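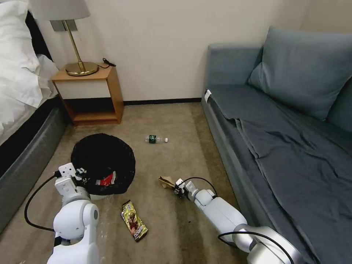
Tellero Fitted Mattress Protector
Supplied by Plaltico Hospitality Linens

The Tellero is a quilted mattress protector for hotels, guest houses and staff residences. It is intended for properties where bedding is changed daily and laundered on site or by contract, and is sold to trade accounts only.

Construction
The top panel is a cotton and polyester blend, quilted over a light fiber fill and backed with a breathable waterproof membrane. The side skirt is a stretch knit with elastic sewn around the full lower edge. It holds on mattresses of standard and extra depth, including those set on upholstered bases, where a loose skirt tends to ride up during bed making.

Sizes
Twin, Full, Queen, King and California King. Twin XL is made to order – please allow additional time in September, when residence halls place their yearly orders.

Care
Wash warm with similar items. Tumble dry on low. Do not iron, dry clean or use fabric softener, as softener residue reduces the performance of the membrane. Chlorine bleach will shorten the life of the elastic. New protectors should be washed once before use.

Packing and ordering
Protectors are folded flat and packed 11 to a carton, one size per carton. Mixed cartons are not available. Orders of 400 pieces or more may carry a woven size label in the property's choice of color, sewn at the foot end. Orders received before 2 p.m. are entered the same day.

Warranty
Plaltico warrants the membrane and seams against defects for two years from delivery. The warranty does not cover damage from bleach, high heat or pins. Claims must include the batch code printed on the care label.

Related products
Sirnska pillow protector, zippered
Urrutia flat sheet, white

Trade inquiries
Lautaro Palma, Hospitality Accounts
Warranty claims and laundry guidance: Pascual Huenchumán, Product Care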